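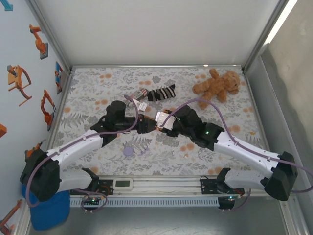

Come and join the Nurkik Robot Arm Club

We have places opening up in September for people aged 16 and over who would like to learn to work a pair of robot arms, and we would love to hear from you even if the most technical thing you have ever done is change a bicycle tire. The club meets at the Edby Rooms in Kurkonthorpe from 6:30 in the evening and we usually pack up by nine (though there is always somebody who wants one more try!).

What you will be doing

Most of our evenings go into tidying-up tasks. The two arms share one table, and we scatter everyday things over the flowered cloth, a striped sock or a teddy bear or little flat discs, and then work out how to get them picked up and put where we want them. Soft things are a whole study in themselves, and you will find yourself looking at your own laundry quite differently. You will take turns at driving the arms, laying out the table and keeping the log, which stands at 735 attempts and has some very funny remarks in the margins.

In the spring we enter the Awasthi Cup, a friendly contest for two-armed teams. Last year there were 26 teams and we finished a cheerful eleventh.

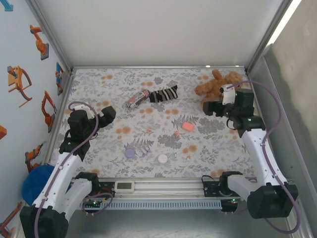 Who we are looking for

Patient people, mostly. We had nearly 40 members at our busiest and would like to get back there, so bring a friend or a grown-up son or daughter if you like. The fee is $33 for the term, tools included, and if that is a stretch please just say so and we will sort something out quietly.

How to apply

Write a few lines about yourself to Kamlesh Pal, care of the Edby Rooms, and mention any evenings you can't manage. New members get a first session alongside an old hand before they take the controls.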